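Clasitz Workshop Boards > Storage and Benches > Two-compartment steel bin, worn finish: repaint or leave?

Started by tallow_pin

tallow_pin
Posted August 21, 2004

I have a large gray metal bin with two compartments that I use for sorting flat bar offcuts. The rear compartment is a plain rectangular trough. The front one is larger. Between them is a divider wall that slopes down into the front side. It stands on wood over carpet, so anything that drips or sheds is a problem.

The finish is going. The worst area is the divider, where the lower part of the paint has worn to a ragged dark patch. The upper part is still mostly good apart from one long crooked scratch running down it on the diagonal. 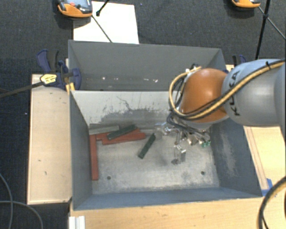 My plan was to strip the front compartment to bare metal, prime it, and put on two coats of an alkyd enamel. The rear trough would get a wipe and nothing else. Before I give up a weekend to this I would like to know whether enamel will hold where bar stock slides down the slope every day. I would also like to hear from anyone who went with a liner instead.

Inside length of the front compartment is 891 mm, if that matters for liner sizes.

obadiah_k
Re: repaint or leave?

Leave it. Enamel on a sliding surface is a consumable. You will be back to the same dark patch by May.

The wear pattern tells you where the load goes. Stock lands on the divider, slides, and stops at the foot of it. Any air-dry coating in that strip will fail first and the rest will look fine, as it does now.

Hettlinger
Re: repaint or leave?

Disagree in part. Enamel fails there when it goes on over a feathered edge of old paint. Take the whole divider back to bare metal, degrease twice, use an etch primer, and give it 14 days before loading. I did an Obi parts tray that way and it has had daily use for three years. There are marks in it but no bare metal.

Most people wait overnight and then complain about the paint.

obadiah_k
Re: repaint or leave?

What goes in the tray?

Hettlinger
Re: repaint or leave?

Bushings and small castings.

obadiah_k
Re: repaint or leave?

Then it isn't the same test. A sawn bar end is a scraper. Look at the line down his divider. A bushing doesn't do that.

Lawal Dauda
Re: repaint or leave?

Two separate questions are being mixed here, rust protection and abrasion.

For rust, indoors over carpet, a wipe of light oil or paste wax on the bare area twice a year is enough. Wax is better in this case on account of the carpet.

For abrasion, only a liner does anything. I used 3 mm rubber sheet from Findport, cut to the floor and turned up the slope as one piece. Do not cut it as two pieces with a joint at the foot of the divider. The joint lifts and the thin bars go under it.

Also, there are two holes in the floor toward the front. If they are drain holes or fixing holes, mark them through before you lay the sheet. I covered mine and then had to find them again with an awl.

tallow_pin
Re: repaint or leave?

Thanks. The holes go right through and I do want to keep them clear. I tip the bin forward to get the grit out and they help.

I had not thought about one piece up the slope. Does the sheet stay put without adhesive?

Lawal Dauda
Re: repaint or leave?

On the floor, yes, by its own weight. On the slope, no. I used contact adhesive on the top 50 mm only, so the sheet can be peeled back for cleaning.

grommet_north
Re: repaint or leave?

Rubber marks colored stock. If those red and green bars are painted and you care about the paint, try an offcut of the sheet on one first. Black rubber left a gray smear on a batch of mine that needed solvent to shift. HDPE sheet is cleaner and bars slide on it better, but it is noisy and it won't take a bend without heat.

Hettlinger
Re: repaint or leave?

HDPE also needs mechanical fixing. Contact adhesive will not hold it for long. Now you are drilling the divider.

grommet_north
Re: repaint or leave?

Two rivets at the top edge. It isn't a pressure vessel.

wick_and_ferrule
Re: repaint or leave?

Has anybody priced this? A quart of enamel plus etch primer is cheap. Rubber at that size is not. I was quoted 108 dollars for a sheet that would have left me half of it over. For that I would look at a used Wamstead bin with the finish still on it and swap.

obadiah_k
Re: repaint or leave?

And in a year it has the same patch. The bin is sound. Cosmetic wear in a scrap bin is not a defect.

tallow_pin
Re: repaint or leave?

It isn't only cosmetic. I get fine dark dust on my hands when I pick bars off the floor of the front compartment, and it ends up on the work. The floor is scuffed all over and smudged in places.

Lawal Dauda
Re: repaint or leave?

Wipe it with mineral spirits on a white rag and look at what comes off. If it is gray and greasy, that is mill residue from the bars and no coating on the bin will cure it. Clean the stock before it goes in. If it is brown, you have rust starting and should wax it.

Hettlinger
Re: repaint or leave?

Agreed on the rag test. If you do end up painting, 200 grit on the divider before the primer, no finer. People polish it and then the primer has nothing to grip.

tallow_pin
Re: repaint or leave?

Rag came up gray, no brown. I will wash the bars, wax the divider and the floor, and hold off on the paint. I may still do the liner – waiting on a price for a half sheet.

grommet_north
Re: repaint or leave?

Post the price when you get it. I need the other half.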